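Why do paper cups stack?

A paper cup is wider at the top than at the bottom. This shape is called a taper. Because of the taper, one cup slides down inside another until it meets the cup below. Putting things inside each other like this is called nesting.

The top edge of the cup is rolled outwards to make a rim. The rim stiffens the paper and gives your lip a smooth edge.
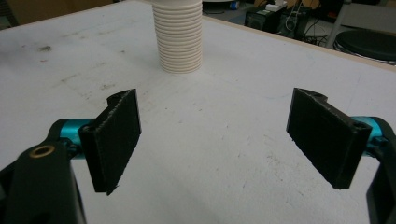
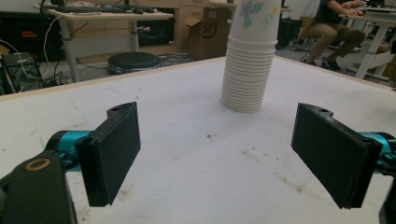
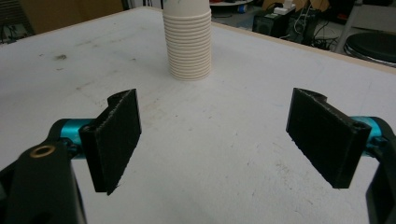 White tabletop in all three pictures; stacked paper cups in the second and third.

Each cup added makes the stack taller by only a small step. To find the step, measure one cup, then measure two nested cups, and take the first number from the second.

Try it: if the step is 3 mm, how much height do 19 more cups add? Multiply 19 by 3. The stack grows by 57 mm.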